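### 3.2 Storage and checking of multi-part loan kits

The second part of the study dealt with how toy libraries store items made up of several loose parts. Two services took part. Miminwood operates from a shared community building and lends mainly to families with children under school age. Kälin is larger, with its own premises, and lends to child care centres as well as to households. Between them, the two services listed 1009 items in their catalogues at the start of October, of which 776 were recorded as having more than one part.

Both services had moved to the Clusto catalogue program before the study began. Clusto allows a photograph to be attached to each entry, but the two services used this feature differently. Miminwood photographed the outer bag or tub. Kälin photographed the contents, laid out or in use, and printed a small copy for the lid. Shape-sorting boards, peg puzzles and nesting sets made up the largest group at both sites, and these were also the items most often returned incomplete.
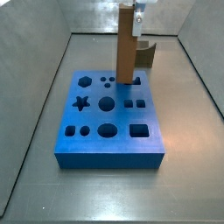 Staff at each service were asked to keep a written record of every return over a period of four weeks. The record noted whether the item was complete, who had checked it, and what was done when a part could not be found. Reisinger and Ammann (the second author) coded the records separately and then compared results. Where the coding differed, the entry was discussed with the staff member who had written it.

Checking practice varied more within services than between them. At Miminwood, returns were usually checked at the counter while the family waited. On busy mornings they were set aside and checked after closing, and missing parts were then followed up by telephone. Kälin held all returns on a separate trolley — known to staff as "the bench" — until a second person had signed the card. This took longer, and borrowers sometimes found that an item shown as available in the catalogue was not yet back on the shelf.
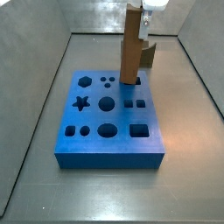
The treatment of incomplete items also differed. Miminwood withdrew an item as soon as one part was missing and kept it in a back cupboard for seven weeks before offering it for sale. Kälin continued to lend incomplete items if staff judged that they could still be played with, and noted the gap on the card. Parents interviewed at Kälin generally accepted this practice, although two child care centres asked that incomplete puzzles be left out of their bulk orders.

Replacement parts were a minor cost at both sites. Kälin bought spare pieces from Mondar, a supplier of early learning materials, and Miminwood relied on donated sets broken up for parts. Colour matching was a recurring complaint with donated pieces. Neither service kept a central list of spares, and staff at both sites described searching through unlabelled jars.

Labour was harder to measure. Time spent checking was not entered in Clusto, and rosters did not separate it from shelving or cleaning. The estimates in Section 4 are therefore drawn from the written records alone.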